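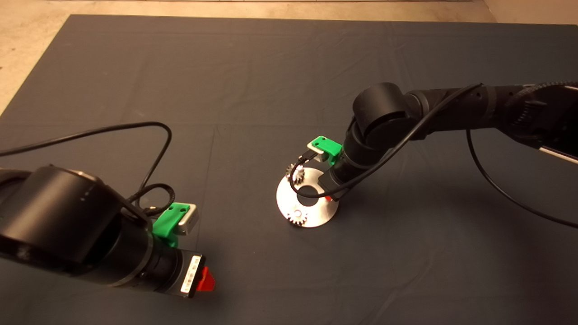

Does a cloth mat protect the floor when you work on it? It helps with scuffs and small lost parts, and does very little about weight, spills or anything dropped from a height.

Say that first, then wait. Half the room will have bought a mat already and will want to argue.

Intro. Thank Tharushi Siddiqui for the slot. Mention I have been putting things together on floors for other people for years and have owned too many mats. I don't sell them. Hannelore Hinrichs will take questions on flooring at the end, so hold those.

Part 1 – what the sellers say

Read the Tremetti blurb out loud, slowly. "Lies flat in seconds." Pause. Ask who has one that lies flat in seconds.

Go back to the opening slide. Big dark gray mat, beige floor, and you can still see the fold lines and some faint wrinkles. I don't mind wrinkles much. I mind being told there won't be any. A ridge under a flat panel is enough to make it rock, and then you start blaming the legs.

Dark gray is supposed to be the sensible color. I'm not sure who decided that. It hides dirt, fine, but it also hides a black screw. Pale cloth shows the screw and every smudge. Pick which one annoys you less. I went pale and have gone back and forth on it ever since.

Part 2 – my test, such as it was

Be upfront: small test, my own hallway, one pair of knees. Took place over most of June.

Three mats: the Tremetti, the Flelteo, and an old cotton bedspread. Same bookcase put together on each, taken apart, done again.

Flelteo: thickest of the lot, kindest to knees. Slid on the floor whenever I pushed a panel sideways. The grippy backing did nothing I could notice until I had swept properly underneath, and after that it was only a bit better.

Tremetti: slid less. Caught on the corner of a panel and bunched up. I ironed it once and the creases were back after a night in the cupboard.

Bedspread: worst for sliding, best for getting the screws back, as you just lift the corners. Cost me nothing. (Expect a laugh. Move on.)

Floor marks: none that I could find with any of them. Before anyone claps, I also did the bookcase once on the bare floor and couldn't find a mark from that either. Ruwan Hettiarachchi thinks my floor is tougher than most and he may be right. Don't oversell this.

Part 3 – what I would do

Sweep first. Grit under a cloth is still grit, and now you're kneeling on it.

Go bigger than the job. You want floor space for the piece and for the pieces waiting to go on it. Leave a strip of bare floor to walk on, in socks.

Roll the mat for storage if you've got somewhere to put a roll. I haven't, so mine is folded, and see above.

Anything heavy gets lifted by two people. Dragging it on the cloth is how my Flelteo got its tear.

Glue or oil: put cardboard down. Cloth soaks it up and holds it against the floor.

Part 4 – price

Arif Mollah has asked me to be fair here. The dearest mat I was offered was 200, and the man at the stall could not tell me what the extra money bought. Mine was 43. The bedspread is still in use.

If short of time, drop the price part and go straight to Hannelore.

Leave the three mats on the side table. Ask people to fold them afterward, any way they like.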